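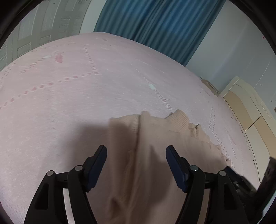

4.2 Slipped anchors in the Pornent roadstead

The loss of ground tackle is poorly recorded compared with the loss of ships. A vessel that slipped her cable in a gale and came safely into harbour left no wreck report, and the anchor itself appears in the papers only if it was later lifted and claimed. The present section therefore relies on the salvage ledgers kept at Dernus, supplemented by the pilots' daybooks where these survive. The positions derived from both sources are plotted in Figure 2 (Section 3).

The ledgers give, for each anchor brought ashore, the date of landing, the name of the boat, the weight, and the marks by which an owner might prove his claim. Weight was entered to the nearest hundredweight. Position was given by transits, usually the church at Previs held in line with one of the two beacons on the Penner bank. The outer beacon was moved in July of the year in which the bank was resurveyed, and entries made after that date cannot be read against the older chart. We have corrected them by the method set out by Huguette Lachance, who worked from the same ledgers in her study of the pilot service and kindly made her transcripts available (files last consulted April 17, 2021).

Most recoveries fall within a narrow strip on the seaward side of the bank, in water of no more than 20 fathoms. The ground there is stiff clay under a thin layer of sand. It held well in westerly weather, and masters waiting for the tide favoured it for that reason. When the wind backed to the south-east the same berth became a lee shore with very little room to make sail. A master then had to choose between heaving in, which took time and a full crew at the windlass, and letting the cable run out to the end. Pilots' remarks suggest that the second course was taken more readily by vessels insured at Dernus, where the value of tackle slipped to save the ship was made good under general average. The evidence is thin and we do not press the point.

Salvage was carried out in summer by open boats working in pairs. A weighted line was dragged between them until it fouled, and a chain was then worked down over the fluke - a slow business, often given up when the tide turned. The daybooks mention several attempts on one large anchor, estimated by the pilots at 2,000 pounds, which was buoyed in two successive seasons and does not appear in the ledgers as landed. It may have been taken up by a boat from another port, or the buoy may have been lost.

Claims were seldom contested. The owner paid a third of the assessed value and recovered the anchor, or left it to be sold. Unclaimed anchors were sold on the quay at Previs, commonly to coasting masters, and some marks recur in the ledgers under a different ship's name. Such entries have been treated as separate losses in Table 3.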